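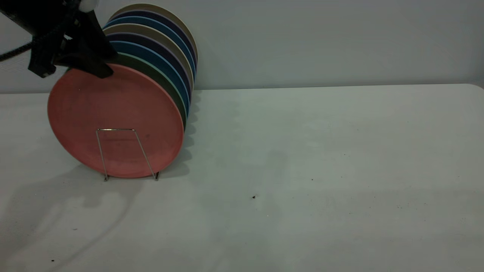 June 22, 2022

Plates again, all morning and most of the afternoon. I want to get this down before the numbers blur, and before I start giving Hilkka the version where everything went well.

The task as it stands: take one round plate out of a wire rack, set it down flat on the table, release, retract. Then the reverse, which is a different job and a much harder one. I had written both on the same line of the plan in the spring, as "rack handling," and I regret that line. They share a gripper and a rack and very little else.

Unloading first. The approach comes from above and to one side, closes on the top rim of the front plate, lifts until the lower edge clears the wire, then tilts through the air and lowers. I ran 100 unloads with the policy Eirini trained last week. The lift is close to a solved problem on the front plate. The rim gives the fingers something definite to close on, and there is open space ahead of it. Failures came mostly at the set-down. If the tilt is short by a few degrees the leading edge touches first and the plate slaps flat when the fingers open. With these it doesn't matter. With the stoneware in my own kitchen I would be sweeping.

I counted a slap as a failure. Eirini counts it as a success with a note. We have had this discussion before and we had it again over lunch. Her position is that the plate ended flat, whole, and inside the target area, and that the spec says nothing about sound. My position is that anyone who heard it from the next room would come in to look. We agreed to log the two cases separately and report both. By her count, 32 misses come down to a much smaller figure. By mine they stay at 32.

Return to rack, after lunch. The plate lies flat, so the fingers have to get an edge under the rim or pinch it from the side, and then the whole plate has to be rotated to vertical without rolling in the grip. It rolls in the grip. The pads are the old Flevach ones, hard and slightly polished by now, and on a matte plate they hold well enough until the center of mass swings below the contact line. Then there is a slow turn, maybe a second long, and the plate is hanging at an angle the planner doesn't know about. From there it tries to insert a plate it believes to be upright, and it taps the wire, backs off, taps again. I watched it tap one bar for so long that I went and got coffee.

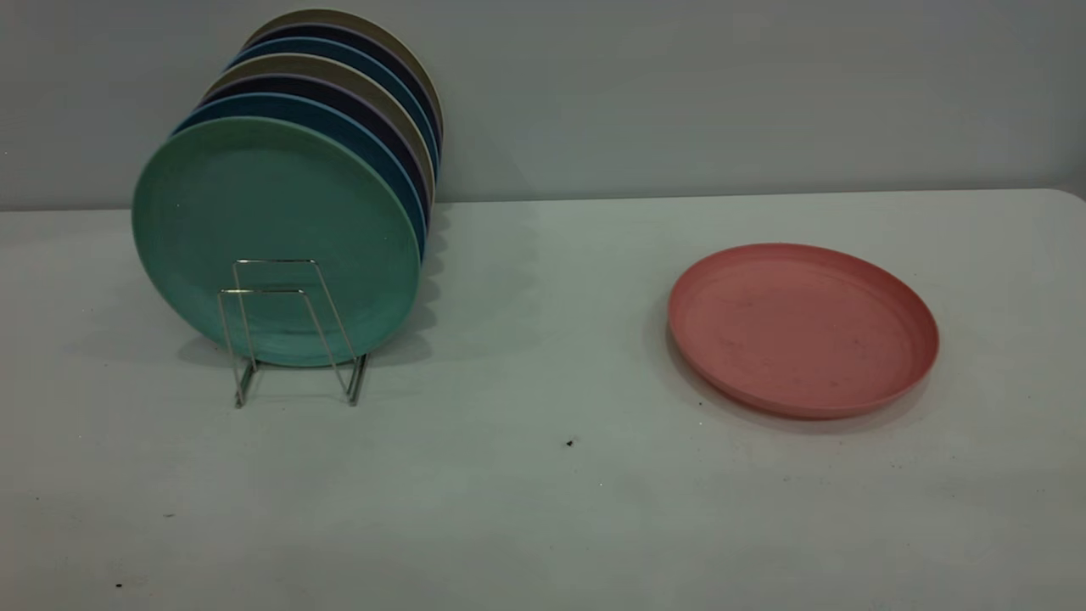 The insertion itself has almost no slack in it. The gap ahead of the next plate is narrow, the plates already in there lean a little, and each one that comes out changes the lean of the rest. A person deals with this by nudging. You bring the plate in crooked, feel it touch its neighbor, push the neighbor over with the plate you are holding, and let it drop in. I did it several times with my eyes shut to see whether sight matters at all. It barely does. It's nearly all contact, and contact is the thing we measure worst. The wrist sensor drifts as it warms up, and I have stopped trusting anything it reports in the first half hour.

Color caused some trouble too, which I did not expect to be writing down. The detector is fine on the pink plate and fine on the green. On the two dark navy ones it loses the rim whenever the rim falls in its neighbor's shadow, and twice it merged a navy plate with the one behind and reported a single thick object. Moved the lamp. Better, though I dislike any fix that involves moving a lamp, as kitchens come with their lamps already in place.

Hilkka called at three. She is writing the section on household work for the September report and wanted one sentence from me on whether a machine can put away the dishes. I said no. She asked for a longer sentence. I told her that a machine can take a plate of known size from a rack of known position on a clear table, at a rate I would be content to publish, and that it can put one back at a rate I would not. She asked what a clear table was worth to somebody with a family. Fair question. Mudico had the same one from a reader after their demonstration last year and never answered it in print, as far as I know.

She also asked about shop floors, and there I was more cheerful. The Sidness line has parts arriving in one orientation into fixtures that someone paid to have machined, and nobody on that line expects the arm to cope with a gravy boat. Koutsoukos has been running a comparable cell on trays and they are happy with it. The hardware is no better than ours. They got to choose the tray. I think the report should say this plainly: a good part of what passes for competence on a shop floor was put into the floor. I'll draft her a paragraph.

On time. An unload takes the arm long enough that I could do the whole rack by hand while it finishes its second plate. I don't hold speed against it much. A slow machine that empties a rack overnight is still useful, and my dishwasher is slow. What I do hold against it is that someone has to stand by. Every intervention today was mine, and an hour in which I can't leave the room is an hour I've spent on the dishes.

Training data: we are at 200 demonstrations for the return and Eirini wants 1000 before she retrains. I would sooner change the pads first. If the roll goes away with softer rubber, then most of what we have recorded teaches the policy to compensate for a bad surface, and the next 800 would teach it more of the same. She thinks the compensation is worth learning anyway — pads wear out, people won't replace them. She may be right about that. We are going to do 100 with new pads and compare.

To do: order pads. Re-zero the wrist after warm-up and log the drift. Put the slap threshold in the spec, with a decibel figure, and let Eirini argue with the figure. Wipe the table, there are specks on it that I keep noticing in the recordings. Ask Hilkka for her word limit.

Washed up by hand when I got home. Four plates, two bowls, one pan left to soak.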